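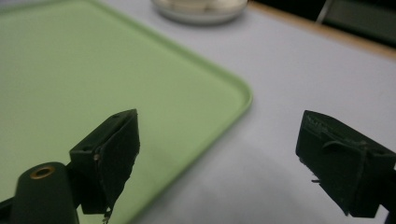 Trays, crockery & serving - Solved

Ticket 123: green serving tray rocks on the table
Opened by: Matúš Bednárik, Lendbridge tea room
Status: closed

Hello! First of all, I love these trays. We took on a batch in March and they've cheered the whole place up no end. But one of the light green rectangular ones has started rocking when it's set down. Put a full teapot near one corner and the opposite corner lifts, and you get tea in the saucers. It's fine on the carpeted step by the hatch, so I'm a bit puzzled. Is it the tray or the table?

Reply from Firemness helpdesk
Thanks Matúš. Could you try the tray on a second table, then turn it round end to end on the first one and tell us if the rock moves with it? Also, how is it being washed and where does it dry?

Matúš
Great idea, did it straight after lunch! Tried 2 other tables and it rocks on both. Turned it round and the high corner came round with it, so it's definitely the tray. The table is off the hook - sorry, table.

Washing: goes through the machine with the plates on the 60 degree programme, then we stand them on end in the rack by the radiator. This one usually gets the end slot, as it's the last one out.

Reply from Firemness helpdesk
The end slot sounds like the culprit. A warm tray leaning on one corner can take a slight twist as it cools. Please try this:

Run the sink with hot tap water (no boiling water from the kettle) and lay the tray in it for a few minutes.
Dry it quickly and put it face down on a flat worktop.
Lay a tea towel over it, then a heavy chopping board, and leave it overnight.
Check it in the morning before anything goes on it.

Matúš
Done! Used the big board from the Skurnance order plus 2 bags of flour on top. Will report back.

Matúš, 7.40 am
It's so much better! I pressed every corner and only the one by the chip in the worktop gave a tiny click, and when I slid the tray along a bit that went too. Carried a full pot and four cups to the window table - not a drop spilt. Really chuffed with this.

We've moved the rack away from the radiator and the trays now dry flat on towels. Takes up more room but I can live with it. Ishida on the afternoon shift wants to know if the same trick works on the round ones?

Reply from Firemness helpdesk
Yes, same method, but use a board wider than the rim so the weight sits evenly. Closing this one, reply here if the twist comes back.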